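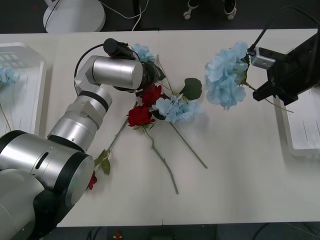

Artificial Flowers: Frequently Asked Questions

Do I need to sort the stems before I arrange them?
Yes. Spread everything out on a clear table and separate the roses from the hydrangeas. Shallow trays work well for keeping each kind together.

Can I mix red roses and blue hydrangeas?
You can. Place the hydrangeas first because the heads take up more space, then fill the gaps with roses.

How long should the stems be?
Measure against the vase. For the Flundard vase we leave the stems at full length. For the shorter Fallahi bowl, bend the bottom of the stem back on itself. Cut only with wire cutters. 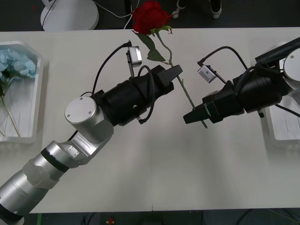

Why do my leaves point the wrong way?
Leaves get pushed around in shipping. Bend each one back by hand, starting with those closest to the flower. On a long-stemmed red rose the leaves that matter most are the few just below the bloom, and one broad leaf angled downward is enough to break up the line of the stem. Leave the lower part bare if it will be inside the vase.

How do I clean them?
Use a soft dry brush. For sticky dust, wipe the petals with a damp cloth and let them dry flat. Do not soak them.

Can I return stems I have already bent?
No. Unbent stems can be returned to our Clevovstead store with the receipt.

Do you sell in bulk?
Yes, in cartons of 200 stems, one kind per carton. Contact Armelle Pichon at the order desk.

Page last updated October 11, 2020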